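Hestum victim support service opens new drop-in for people affected by robbery and shop crime

For release: 27 July 2024

People in Hestum who have been caught up in a robbery, a break-in or violence at work will soon have somewhere closer to home to turn to. The Stalter Trust, which has been helping victims and witnesses of crime in the district for 14 years, is to open a second drop-in on Orlandini Street, a short walk from the magistrates' court and the bus station.

The new service, named Namuvon, will open its doors in October and will be free to anyone who needs it, whether or not they have reported anything to the police. That last point matters a great deal to the people who have planned it, as so many shop workers say they never got as far as picking up the telephone.

Graciela Zúñiga, director of the Stalter Trust, said: "We are so pleased to be able to share this news at last. Last year we supported 374 people, and a good number of them had been behind a counter when it happened. They go home, they make the tea, they go back in for the early shift, and it can be months before they tell anybody that they haven't slept properly. We would love them to come and see us a bit sooner, even if it's only for a chat and a sit down."

What visitors can expect

Namuvon will have 3 trained support workers, led by Mahnaz Jalali, who joins from the trust's court witness team. They will be able to explain how a case moves from arrest to trial, help with compensation forms, go along to court on the day and sit with families while they wait for a verdict or a sentence. They can also help people write a victim personal statement, and will happily go through as many drafts as it takes.

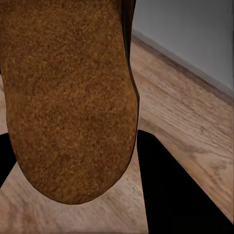
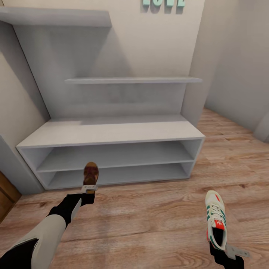
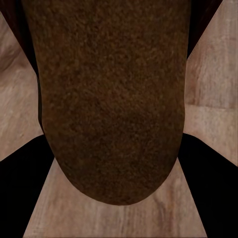
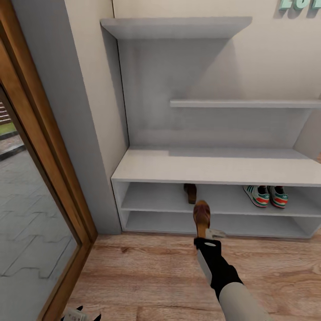 Help for shopkeepers and their staff

Alongside the drop-in, the trust will be running evening sessions for small businesses, covering what to do in the first hour after a robbery, how to look after CCTV recordings and what to say to staff who were there. So far 26 local shops have put their names down, and there is still plenty of room for more.

Kimutai Kinyua, who runs a convenience shop in Hestum and was himself the victim of an armed robbery, will be speaking at the first of them. He said: "The police were very good to me, and so was the court, but the trial was a long way off and I had a shop to open the next morning. Mahnaz rang me every week until it was over. I can't tell you what a difference that made, and I want other shopkeepers to know they can have the same."

Appointments and drop-in times will be confirmed in September. Anyone who would like support before then is very welcome to contact the trust's existing office in the usual way, and interpreters can be arranged on request.

Notes to editors

The Stalter Trust is independent of the police and the courts. Interviews with Graciela Zúñiga and Mahnaz Jalali can be arranged through Arnel Bañez in the trust's press office.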